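The Drawer: Why People in Skellau Keep Electronics That Don't Work
Final report, Household Waste and Behavior, spring term
Hanne Ikonen, Jirayu Bunnag, Ataahua McAlister
Course instructor: Nantana Thepsuriya

1. Where the question came from

Our original proposal was about food waste. It was a good proposal, and four other groups had the same one. Nantana suggested we look at something that doesn't rot, and during that conversation Jirayu admitted he owned three dead phones and had moved apartments with all of them twice. Hanne had a camera battery for a camera she sold in high school. Ataahua claimed to own nothing of the kind and then went home and looked.

The town of Skellau has a perfectly decent drop-off for small electronics. It's at the Venckus transfer station, it's free, and it takes almost anything with a plug or a battery. It is also open on Saturday mornings in the sense that many things are open on Saturday mornings, meaning that students have heard of it. We wanted to know why so little of what people own and don't use ever gets there.

2. What we did

We left a one-page questionnaire at all 1209 addresses in the two neighborhoods closest to campus. This took much longer than the afternoon we had set aside for it. Several dogs were involved. The questionnaire asked what dead or unused electronics were in the home, where they were kept, how long they had been there, and why.

We then did sit-down interviews in 34 households that had checked the box saying they wouldn't mind. Each interview ended with the same request: could we see the drawer? Everyone knew what we meant. In a few homes it was a shoebox, and in one it was a bathtub in a bathroom that had been "about to be redone" for some years, but we have called all of these the drawer for consistency.

Finally, we ran a collection table in the lobby of the student union for two weeks in May. People could hand over small items, and we asked them one question as they did it: what took you so long? Jirayu thought this wording was rude. It got the best answers of the whole project, so it stays.

3. What is in the drawer

Phones, first of all, and chargers for phones that are no longer in the drawer. After that came headphones with one working side, remote controls, electric toothbrushes, and a category we ended up calling "insides." These are parts that have come out of something. The owner can rarely say out of what.

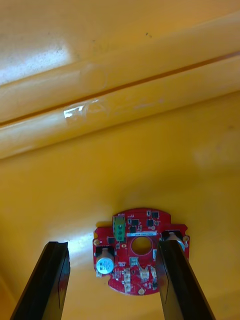
Figure 1. A small round circuit board, filed under "insides."

Insides turned out to be the hardest category to get people to give up. A whole broken toaster is clearly a broken toaster. A bare board looks like it might be the important part. One man kept a board for nine years on the theory that the rest of the machine would turn up. He also told us he had no memory of the machine.

We had assumed that the amount of stuff would depend on income, or on the size of the home. Neither told us much. What did matter was how many times a person had moved. Frequent movers had either almost nothing or a great deal, and very few were in the middle. Our best guess is that a move forces you to decide once, and whatever you decide, you go on deciding the same way forever.

4. Reasons people gave

We sorted the interview answers into groups. The groups overlap, and one retired teacher managed to give all of them in a single sentence.

It might still work. This was the most common reason and also the easiest to test, since most of these items could be plugged in. Very few owners had tried. Ataahua offered to plug things in on the spot and was turned down more often than not, which we think says more than our charts do.

There's something on it. Photos, mostly, and messages. People felt they couldn't hand over a phone without saving what was on it, couldn't save it without charging it, and couldn't charge it because the charger had been thrown out in a fit of tidiness. We have real sympathy here. Two people asked us whether Venckus wiped the phones. We asked Venckus. The person at the gate said that they go in the bin.

It was expensive. Several people told us the original price before we asked. A Jilix speaker was described to us entirely in terms of what it cost in the year it was bought, and how good it had sounded in the old apartment.

I don't know where it goes. Said by people who live within a short drive of the place it goes.

Somebody will want it. This somebody came up in interview after interview and was always handy, young, and related to the speaker in some way. We met one such nephew. He studies law.

5. The collection table

The table went better than we expected, once we moved it. For the first three days it stood beside the recycling bins, where it made sense, and people walked past it. Then the lobby floor was being waxed and we had to set up next to the coffee line. People waiting for coffee will read any sign you put in front of them, and the next morning they came back with bags.

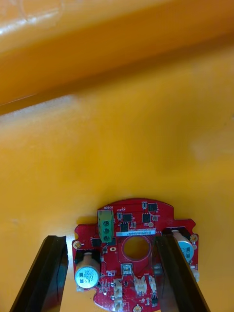 Figure 2. Red board on yellow-orange plastic.

Answers to our one question were short. "You weren't here before" was the favorite, followed by "I thought I needed it," and then a long list of individual ones, including "My mother was visiting." Hardly anyone mentioned the environment. When we asked about it, they agreed it was important in the tone people use for flossing.

Wiroj Panyasiri from the Arkard repair shop on Mill Street looked through the results with us as a favor. He thought a fair share of the phones would run with a new battery. He also said we would not enjoy hearing what he thought of the headphones, and we left it there.

6. Problems with the study

People who let strangers look in their drawer are probably not like people who don't. We suspect the really alarming drawers are still out there.

Our question about how long things had been kept was badly worded. Some people answered for the oldest item and some for the average, and one household answered "yes."

The union table mostly reached people who drink coffee. That is a large group on this campus — possibly everyone — but we can't generalize from it to the rest of Skellau. We also never weighed anything, because the scale we were promised went to one of the food waste groups.

7. What we would suggest

The town puts its effort into telling people that recycling electronics matters. The people we talked to already believed that. They had a bag by the door and no particular reason to pick it up today. A box in a place they go anyway would do more than another leaflet, and the coffee line is our recommendation.

We would also like to see a charging station at the drop-off, with a set of the old connectors, so that people can get their photos off a phone before letting go of it. Nantana pointed out that someone would have to supply the old connectors. We know of several drawers.

Of the three authors, Hanne and Ataahua have since been to the Venckus station. Jirayu is waiting for a cable.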